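Second gripper for stem work, budget due in November

takanda
Need a sanity check before I submit. Two-arm cell, artificial flowers, one arm per side. The Sovavow quote covers 2 parallel grippers plus a wrist sensor bracket. Lead time is 13 weeks. Current layout: 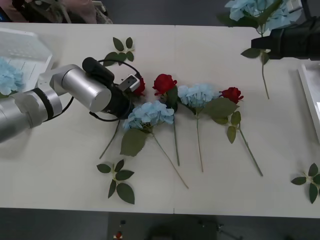 My line item assumes identical grippers on both arms so we stock one set of finger pads. Dirnar wants 38 percent more for the pair with compliant tips.

pseneviratne
Identical grippers, yes. Skip the compliant tips. Thin wire-type stems need a V-groove in the pad, and you can cut that yourself. Put the money in cable management.

gezer_fan
Disagree. V-groove is fine for a single stem. Once you go to bunches the stems cross and the groove picks up whichever one is on top.

takanda
Bunches are in scope, that is the whole second phase. One rose above a pair of hydrangeas, stems converging toward the front edge.

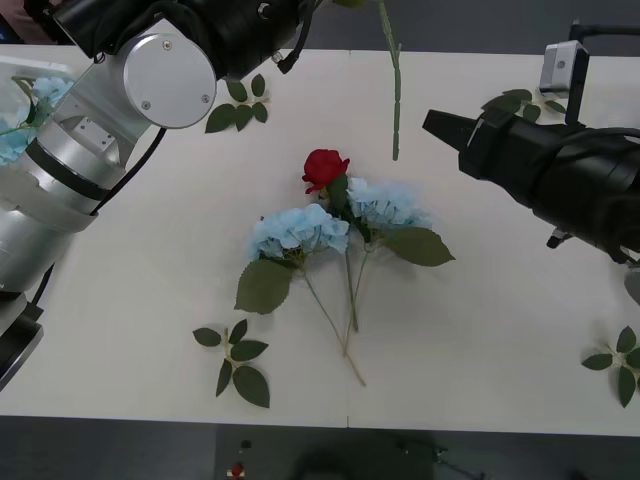 So pad geometry has to handle one stem or several, and I would sooner not budget a tool changer. Zurkent wants six weeks of integration for theirs.

pseneviratne
Then buy one compliant set, test it on one arm, and carry the second set as an option in the PO. Vendors will usually hold a price for a quarter if you ask.

gezer_fan
Fine, but then he is stocking two pad types, which was his original complaint.

takanda
For one quarter I can live with that. Does Dirnar sell tips singly?

pseneviratne
They did last year. Ask for the spares list.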